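# Is the Husville kitchen pack worth it for an after-school robotics club?

Asked by **Yuzuki Tsuchiya** on Dec 5, 2018

Hello everyone, first proper post from me after a long stretch of reading, so please be gentle!

I run a small robotics club after school on Tuesdays. We've done line followers and a wobbly cardboard crane, and the older kids are now very keen to try a "real" arm. We can't afford a real arm. We could possibly afford the Husville kitchen pack, the simulated one that Trarnholm sells, where you get an arm in a kitchen on the screen and write little programs to pick things up and put them down again. The school licence they've quoted me is $2,000 for 26 seats, and that would be most of our money for the year, so I'd like to be fairly sure before I go to the principal with it.

Things I'm wondering:

- Will it run on ordinary school laptops? Ours are not flash.
- Is it fun, or is it one of those programs that is fun for the person who bought it?
- Can a beginner get the arm to do something in one session? We have an hour and a bit once everyone has eaten their snack.
- Has anyone used it alongside the Fladthorpe workbook? I've been offered a set second-hand.

I should say that I'm a music teacher by trade and picked up the club when the previous person moved away, so I know enough Python to be dangerous and not a great deal more. Thank you in advance, and sorry for the length!

**Comment from Kimie Aoki:** Following this one, we got the same quote.

## 3 answers

### Delwyn Mudgway

dont bother, get a second hand arm off the classifieds. kids want to touch stuff. my nephew did a simulator thing at uni and hated it

**Comment from Yuzuki Tsuchiya:** Thanks Delwyn, I have been looking! The ones near us are either broken or cost more than my car, but I'll keep an eye out.

**Comment from Natsumi Fujimoto:** With a class that size and one arm you'll also have a very long queue. Speaking from experience.

### Natsumi Fujimoto

We had it for a year at our library. It ran all right on the old laptops once I'd turned the shadows off and set the window to the small size (Settings, then Display, then untick "soft shadows"). Leave the shadows on and everything crawls. The install is big, so do it the day before, and use a cable if your wifi is anything like ours.

On the Fladthorpe workbook, check which edition you're being offered. The older one was written for version 1 and the menu names are all different. You can muddle through, but the chapter on joint limits will only confuse people. Page 71 of the newer one has a nice one-page summary of the commands, and I photocopied that for everybody.

I can't really tell you about value for money, as ours was paid for by a grant. The kids liked it, some more than others.

### Emese Vida (accepted answer)

Hello Yuzuki, and welcome! I'm going to go on a bit here, because I was in almost exactly your shoes two years ago (science teacher, inherited club, very small budget) and I wish somebody had sat down with me and a pot of tea before I signed anything.

The short version is yes, I'd buy it again, but I wouldn't buy it the way you've been quoted. Write back to Trarnholm and ask for the half-year licence. It isn't on their price list, and I only know about it because I rang up in a panic when our funding was late, and the person on the phone was lovely about it. You'd start in February, say, and see how your group takes to it before committing the rest. Ask about sharing seats as well. We put two children to a laptop, one typing and one telling the other what's wrong, and swap halfway through. It's louder but they get further, and you need far fewer seats!

Now, is it fun? Mostly! The first session is wonderful, because they can drag the arm by its joints and make it wave. The second is harder, since that's when they find out that "go to the pan" means nothing to an arm until you've said where, from which side, and how high above the bench. I lost one or two at that stage in our first year. Second time through I gave them a printed sheet with the numbers already filled in and let them change one at a time, and that went much better. I'm happy to send you the sheet if you message me.

There are things I don't love. The undo button only goes back one step. The help pages assume you know what a quaternion is (I didn't, and I'm still a bit hazy). And the grip is fussy: if the fingers come down slightly crooked the program will let the object slide about in a way that makes the children shriek with laughter and makes me want to lie down. There's an add-on called Xiao that's meant to smooth the grasping out, but it costs extra and I'd leave it for now. Try the slow-approach setting first, which is free and already in there.

For your hour and a bit, this is the order I use with beginners. I've run it with 7 different groups now and trimmed it every time.

1. Open the kitchen called "Sink and bench" and let them play with the joints for ten minutes. Don't teach anything. They won't hear you anyway.
2. Press Home so everyone's arm is back in the same position, then save. Please do make them save!
3. Have them write one line that lifts the hand, and run it. Cheer a lot.
4. Add a second line that swings the arm across the sink to the other side of the bench. Somebody will send theirs into the tap, so show the whole room how to press Stop before you start this one.
5. Stop with the gripper directly above the frying pan and leave it hovering there. Going for the handle is next week's job. Get them to look at how far the hand still is from the handle, and at the sponge sitting beside it, and to write down which way they think the arm ought to move. I keep those guesses and hand them back at the next session, and they love seeing who was close.
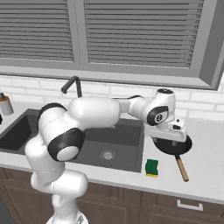

## Related questions

- Trarnholm licence won't activate behind the school proxy
- Which edition of the Fladthorpe workbook goes with version 2?
- Turning on slow approach for the whole class at once
- Cheap real arms for ages ten and up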